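4.3 Setting up stock locations and reorder levels

Tradero must know where goods are kept before any stock can be booked in. A location is any place with its own code: a shelf, a bin, a cage or a marked area of floor. Locations belong to zones, and zones belong to a site. The site is created during installation (see section 2) and cannot be deleted from this menu.

You need a user account with the Stock Manager role to carry out the steps in this section. Standard users can view locations but cannot change them.

Creating a zone

1. Open Stock, then Layout.
2. Select the site from the list on the left.
3. Click New zone and enter a zone code of up to 3 characters. Letters and digits are accepted. Spaces are not.
4. Enter a name. The name appears on pick lists, so keep it short.
5. Choose a zone type: Bulk, Pick, Returns or Quarantine.
6. Click Save.

Note: The zone type controls whether stock in the zone can be sold. Stock in Returns and Quarantine zones is left out of the available quantity shown to the sales desk.

Creating locations one at a time

1. Open the zone and click New location.
2. Enter the location code. The full code, including the zone prefix, may not be longer than 8 characters.
3. Set the capacity, if you want Tradero to warn you when a location is full. Leave the field blank to switch the warning off.
4. Tick Mixed stock if more than one item may be kept in the location.
5. Click Save.

Locations in Bulk zones are normally left as single-item locations. If Mixed stock is ticked later, existing pick lists are not changed and must be printed again.

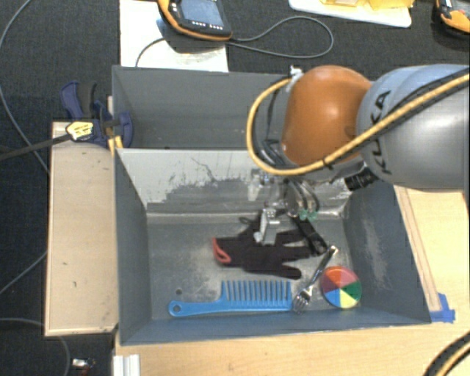
Importing locations from a file

Larger sites can load their locations from a CSV file. The file must have one row per location and the columns zone, code, capacity and mixed, in that order. A blank template is available from the Import menu.

1. Create all zones first. Rows that refer to an unknown zone are rejected.
2. Open Stock, then Import, then Locations.
3. Select the file and click Check. No data is written at this stage.
4. Read the check report. Rejected rows are listed with the row number and an error code.
5. Correct the file and repeat the check until no rows are rejected.
6. Click Load.

Error 684 means that a code in the file is already in use at the same site. Remove the row or change the code. Do not delete the existing location to clear the error — its stock history is deleted with it.

Caution: Loading cannot be undone. Take a backup before clicking Load.

Setting reorder levels

Reorder levels are held per item and per zone. An item kept in two Pick zones therefore has two levels, and each is checked separately.

1. Open the item record and select the Levels tab.
2. Choose the zone.
3. Enter the minimum quantity. When stock falls below this figure, the item is added to the reorder list.
4. Enter the top-up quantity.
5. Enter the supplier lead time in days. The default is 30.
6. Click Save.

The reorder list is rebuilt overnight at 02:00, server time. To rebuild it sooner, open the list and click Refresh. Other users can carry on working during a refresh, although stock screens may be slower to open.

Note: Items with a top-up quantity of zero are shown on the reorder list in grey and are not passed to purchasing.

Closing a location

A location can be closed only when its stock is zero and no open pick list refers to it. Open the location, click Close and enter a reason. Closed locations are hidden from all lists but remain in reports. To bring one back into use, tick Show closed on the Layout screen, select the location and click Reopen.

For label printing, see section 4.4.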